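Hestton finds a new way to remember its own

I went along to the old reading room in Hestton last month expecting a cup of tea and a quick look round, and I came out two and a half hours later with a sore bottom and a notebook full of other people's grandparents. The town's book of lives is finished at last, and if you've got family anywhere between here and Prernberg I'd say go and have a look before the summer's out.

For those who missed my piece in the spring, the idea was simple enough. Our local paper used to print obituaries, proper ones, with the nicknames and the allotment prizes and who they'd fallen out with at the bowls club. Then it stopped. After that you got a line or two with the funeral time if the family paid for it, and that was your lot. Izzati Nasution thought this was a shame, so she started writing them herself, for anyone who asked, and kept going.

She's now done 446 of them. I had to ask her to say the number again.

Izzati came to Hestton 20 years ago to work at the dye works on Girno Street, and she told me the first one she ever wrote was for the woman who trained her there. "The family had put in the dates and the church and that was it," she said. "I thought, but she could whistle two notes at once! Somebody should write that down." So she did, on the back of a delivery note, and gave it to the daughter at the funeral tea. The daughter had it framed (I've seen it, it's in the hall above the phone).
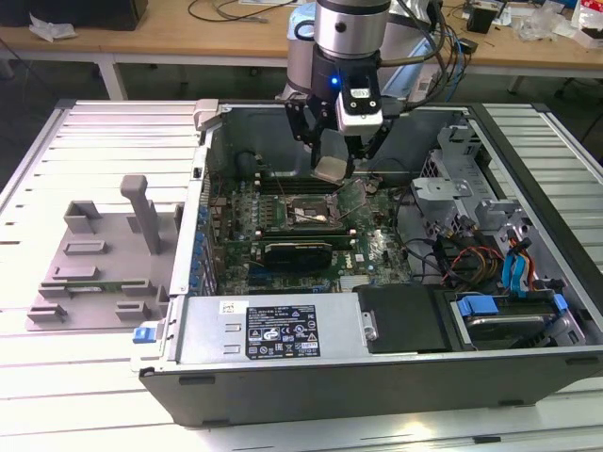 What I like best about the book is how plain it is. People are let off nothing, but they're not told off either. There's a man in there who drove the Prernberg bus for most of his working life and is remembered mainly for refusing to stop at the one outside the Hoxha bakery, after a row over a birthday cake. His own son supplied that. There's a school cook whose entry is nearly all about her custard, and a retired midwife who, it says, "delivered half the town and was rude to the other half". I read that one out loud to a stranger and we both had to sit down.

Some of them are very short. One is just four sentences for a baby, and I won't quote it, but Izzati says it took her longer than any of the rest. She went back to the parents again and again until every word was how they wanted it.

I asked how she goes about it. She visits, if the family will have her, and she always asks to sit in the kitchen. She says people talk differently in the front room. She doesn't record anything, only scribbles, and she reads the finished piece to the family over the phone before anybody else sees it. If there's a disagreement – and there nearly always is, usually about a date or somebody's second husband – she waits. The longest wait so far was for two brothers who couldn't agree on whether their father had been in the merchant navy or only said he had. The entry now reads "he spoke often of the sea", and both brothers are happy with it.

She has never charged. She's been paid in eggs, a bicycle, a good deal of rhubarb and once a very old hat.

Anyway, the book. It runs to two volumes in dark green covers, in alphabetical order, with an index of maiden names at the back of the second one. That index is a gift if you're doing your family tree. I found my great-aunt Peg in under a minute, and learned that she'd been engaged to a man from Prernberg before Uncle Len. Not a word of this had ever been breathed in our house! My mother says she knew all along. I don't believe her.

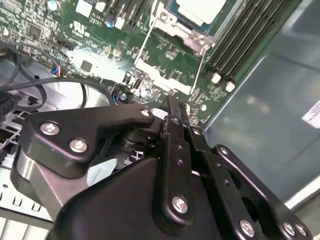 Inside the open computer case, with the green motherboard behind.

There's room for more, too. Izzati has 29 people on her waiting list, and she's asked me to say that she'd sooner hear from you late than not at all. It doesn't matter if the death was years ago. It doesn't matter if you think there's nothing to tell, as she's heard that from almost every family she has sat down with and they've then kept her there until dark. What she'd like is a name, a date if you have it, and one thing the person used to say. Drop it through the door of the reading room in an envelope with your phone number on it.

Both volumes can be read there any afternoon through July. They can't be taken home, so bring your glasses, and bring a pencil if you want to copy anything out (no pens near the pages, please, they're quite strict about that). Extra copies will be printed if enough families put their names down, and the sheet for that is on the table by the door.

I did ask Izzati whether she'd written her own yet. She said she'd had a go and found it dull, so she's left it to her nephew, along with a list of things he isn't allowed to mention. He's promised to stick to it. I've met him and I wouldn't bet on it.

Mine's the second name on the sheet for a copy, by the way. The first is my mother's.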